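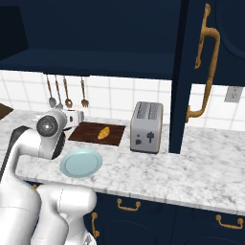 Kitchen rendering: white marble countertop, navy upper cabinet, tiled wall.

Sundbridge Preserving Circle
Minutes of the August meeting

Started at 7 p.m. in the reading room. Lucyna Sowa in the chair, Rodrigo Cardoso taking notes. A very good turnout for a hot evening, and we had to bring in the bench from the hallway! Welcome to the new faces from the Swai side of the river.

Minutes of the last meeting
Read and accepted with one correction. The plum butter praised in the July minutes was made with cardamom, not cinnamon. Rodrigo apologizes to the cook and to the cardamom.

Tasting table
We went straight to the tasting this time, which everyone liked better than waiting until the end. The bread-and-butter pickles went first and were scraped clean. There was a lively exchange over the peach and hot pepper jam. Half the room wanted it on toast and the other half wanted it on pork chops, and the maker said she has been eating it off a spoon. Lucyna's green tomato relish was a big hit, and she will write the recipe out properly for the binder, with real amounts this time and no "enough vinegar."

The sauerkraut was judged a little young. It has lovely crunch and should be wonderful next month if it can be left alone.

Fall swap
Planning is well ahead of where we were last year. We have almost 34 jars promised already, and that is before the apples come in. The swap will run for 4 hours in the afternoon, with the doors open to the public for the whole time. A suggestion to give members the first hour to themselves was talked through and dropped, as most people felt the fun of the day is meeting neighbors who have never tried our things.

Swap rules stay as they were: one jar in, one jar out, and trades between friends are fine. Each household may hold back 2 jars for its own table. Labels must give the contents, the month it was made, and any nuts, dairy or mustard. Please write so that other people can read it. Last fall's mystery chutney was delicious and we still don't know what was in it.

Anything that needs to stay cold goes on the side table with the ice chests. Home-canned vegetables must come from a tested recipe, and the maker should be able to say which one. Anyone who is unsure can bring the recipe to Lucyna ahead of time and go over it with her. She stressed that she is glad to do this and that no question is too basic.

Fruit
Jikis, the orchard stand out on the county road, has offered us their bruised and undersized apples again for the cost of hauling them away. Great news, and a round of applause for it. Pickup is first thing in the morning, at the back gate, and you need your own crates. The early apples are soft and cook down fast, so they are best for sauce and butter. If you want slices that hold their shape, wait for the later ones.

Pears were asked about. Rodrigo has heard that the trees at Swai are loaded and will ask if we can pick there. Figs look poor this year, sadly.

Equipment
The Nivon food mill is back from repair and turns beautifully. The handle no longer slips. It may be borrowed for 2 nights at a stretch, and the sign-out sheet is on the inside of the closet door. Please dry the screens before packing them up - the fine one came back with rust spots in the spring, and they took a lot of scrubbing.

The big canner is also free to borrow. Check the gasket when you pick it up and again when you bring it back.

Still missing: the wide funnel and the good jar lifter. Look in your dishwashers, everybody.

Beginners' evening
The pickle evening for beginners was such a pleasure that we are doing another. Quick-pickled beans and carrots this time, in refrigerator jars, so there is no canning to worry about and people go home with something they can eat within days. A member asked if children could come. Yes, with a grown-up next to them. Lucyna will teach, Rodrigo will do the chopping beforehand and bring his dill, which has taken over his entire side yard.

Any other business
Please save your small jars, the baby food size especially. They are perfect for samples at the swap.

A question came up about jam that won't set. Lots of answers from the floor! Most said to cook a smaller batch in a wider pan and test it on a cold saucer. One member calls hers syrup and gives it away with pancake mix.

To do before next time
Lucyna: relish recipe for the binder, swap sign-up sheet.
Rodrigo: ask about pears at Swai, confirm the Jikis pickup, dill.
Everyone: labels, small jars, funnel.

Closed at 8:45 p.m. Leftover pickles went home with whoever stacked the chairs.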